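Toaster ovens promised for Plirnley break room by July

Staff on the second floor at Plirnley have been told, again, that they will get a way to heat their lunch. The latest plan calls for two toaster ovens in place of the microwave that was taken out in the spring. A memo from Victor Gachanja says they will be in use by July. The last memo said much the same thing about a new microwave. 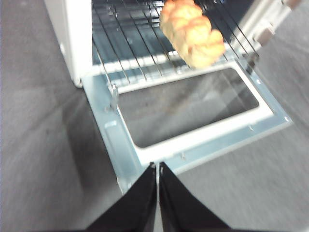

Facilities and Workplace Services, Plirnley Office

A white toaster oven with a wire rack is big enough for a braided loaf, as the photo shows, so capacity may be the least of the worries. Whether it can serve a floor where most people eat between noon and 12:30 is another matter. Reheating a plate of leftovers takes 14 minutes by the memo's own figure. With two ovens, that works out to 4 lunches in the half hour, provided everyone is standing there ready with a dish.

The memo also says the ovens will "encourage fresh cooking." It does not say who will clean the crumb trays.

Victor Ondieki, who asked for a counter and a second outlet last year, said he would believe it when the thing was plugged in. "We have six people on my team and one working socket," he said. "Where are they going to put it?"

Gachanja said the counter has been ordered from Movville and that a sign-up sheet will be posted once it arrives. He did not give a delivery date. Comments on the plan can be left at the front desk until 4 p.m.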